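Clonder Open Textbooks – Workshop Practice, Book One
June – by the Clonder workshop writing group
Last updated: June, second printing, fixes to 4.2

CHAPTER 4
Where Things Go: Floors, Shelves and Tables

Short chapter, but read it before you do any of the bench exercises. Chapters 1 to 3 were tools. This one is the room the tools live in – what's on the floor, what's on the shelf, what is allowed to lie on a table and for how long.

Words to know by the end: footprint, home position, staging, kit, open bin, dead aisle.

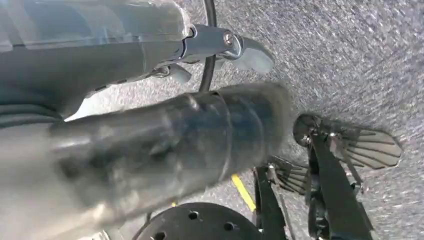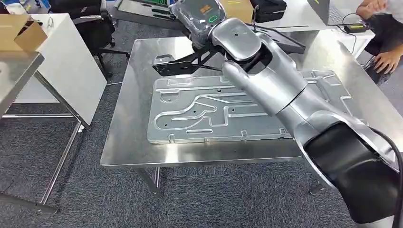
Plate on the steel table.
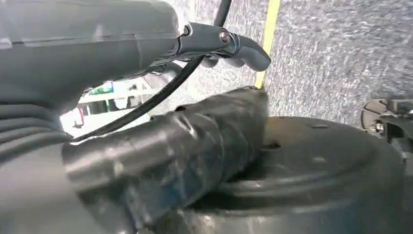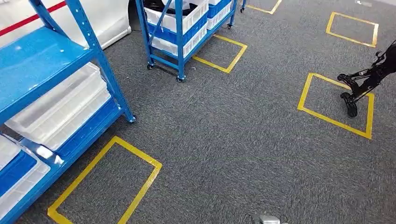
Taped rectangles on carpet, blue shelving down the left.

4.1 Start with the floor

Most people start with the shelves. Wrong end. Shelves get moved, and when they move the whole plan goes with them. Do the floor first.

A footprint is the patch of floor a thing needs when it is parked. Not when it's in use, that is the working area and it's bigger, see 4.4. You mark a footprint with tape, four sides, corners squared. Yellow is the usual color for storage and equipment. Keep a second color in the cupboard for keep-clear zones and don't mix them up.

On hard floors tape is easy. Carpet tile is trickier. Short pile is OK if you vacuum first and press the tape down with a roller, and even then expect to redo the corners. The Travov training room, which we come back to in the exercises, has 12 taped footprints on carpet and the corners get redone every term. They used to use chalk. Don't use chalk.

Leave a gap between rectangles. Two footprints sharing one line looks tidy on paper, then you try to pull a cart out and it takes the neighbor with it.

Measure the thing WITH its wheels turned out. Casters swing. A cart that fits its box going in might not fit after somebody nudges it, so add a bit on each side.

4.2 Shelves and bins

Three kinds of bin show up in this book:

Translucent – you can tell full from empty across the room, and often that's all you need.
Solid color – use color for a meaning or don't use color. Blue = returns, say. Write the meaning on the wall.
Lidded – for dust-sensitive stuff. Slow to get into. People leave the lids off, plan for that.

Heavy bins low. Everyone knows, everyone forgets. In this chapter "low" means you can slide the bin out without lifting it above your belt. Bins you go into every hour belong between belt and shoulder. Above that, spares, packaging, things you touch once a term.

Label the bin and label the shelf where the bin sits. Both. If only the bin has a label, then a missing bin leaves a gap that tells you nothing. The shelf label is the one students skip and the one we mark down for.

Part counts: in the Bilgin exercise at the end you'll sort 482 small parts into ten bins and then find three of them against the clock. Do it once with no labels first. It's annoying, do it anyway.

4.3 Carts are shelves that wander

A cart has a home position, same as a shelf bin. When it's out, the empty rectangle is your notice that it's out. That only works if nothing else gets parked there "just for a minute". A box left in a cart's home is the most common fault we write up.

Load a cart bottom first. Unload it top first. Brakes on when it is home and brakes on when it's at the table.

4.4 Tables

A table is for the job on it now. The rest goes back.

Steel tops are good for this – they wipe clean and there is nowhere for a screw to hide except under the work. Folded front lip, fine, but run a finger along it, washers collect there. Watch flat metal parts on a steel top, they slide, and they scratch both faces. Lay a mat down if the finish matters.

Staging means putting out what the next step needs and only that. Small parts stay in thier bag with the label facing up until the step that uses them. Fixtures go at the back, the part goes in the middle, the near edge stays open for your hands. Wosach, the kitting shop in the case study, gives each table a space 700 mm wide for staged bags and that's plenty for one job. If it overflows you've staged two steps.

The working area around a table is the bigger footprint from 4.1. Walk round it with a tape measure before anything gets fixed down. A gap you can't walk through but isn't used for storage is a dead aisle. It will fill up with cardboard. Close it or widen it.

4.5 Order of work

Floor plan on paper. Tape. Large furniture. Carts. Bins. Labels. Then a week of normal use, and move whatever people keep moving on their own. Don't laminate anything befor that week is over.

The next section is the worked layout. You'll need squared paper and about 10 minutes for the first sketch.

READER COMMENTS

toolcrib_ned: The bit on shelf labels saved my inspection. Could you add a sample label sheet?

mpk: 4.1 says four sides always. Our carts back against a wall so we tape three. Is that marked wrong?

Clonder writing group: Three is fine against a wall. Will go in the next printing.

second_year_student: typo in 4.4, "thier". Also did the 482 parts with no labels. Took forever.

haldane_shop: We're on carpet too and the roller tip is right. A cheap wallpaper seam roller does it.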